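Robots on the Lounge Floor

Since January the Lultik showroom in Stavurora has had a robot on the morning tidy. Bustberg supplies it. The work used to take two people before opening. They now do orders and customer calls, and one stays within reach of the stop button.
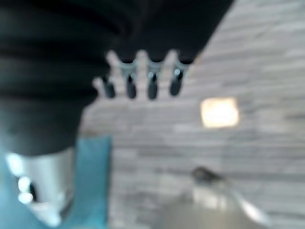

The sectional

Pillows end up on the floor most days. Two sit against the sofa base, one teal and one white, and both go back on the seat.
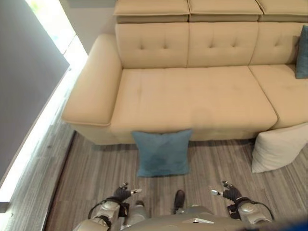 Staff wrote the task list themselves, 300 items long, and they change it when the display changes. Some asked for fewer early starts and got them. The pay grade stayed the same, which is still being discussed.

Both hands are free before the first pillow, and a third is already up on the right-hand seat.

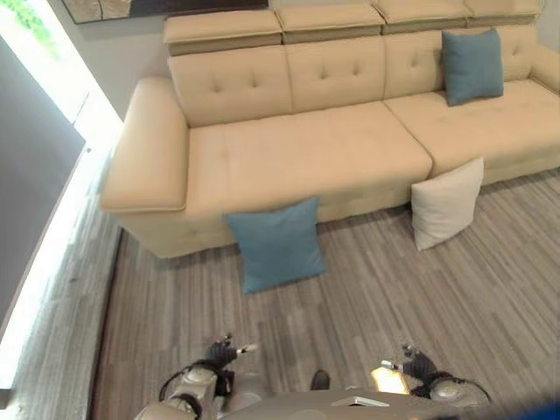 Text and pictures: Balogh, 31 Mar 2019

The next gallery covers the stockroom.

Contact | © Lultik | Back to top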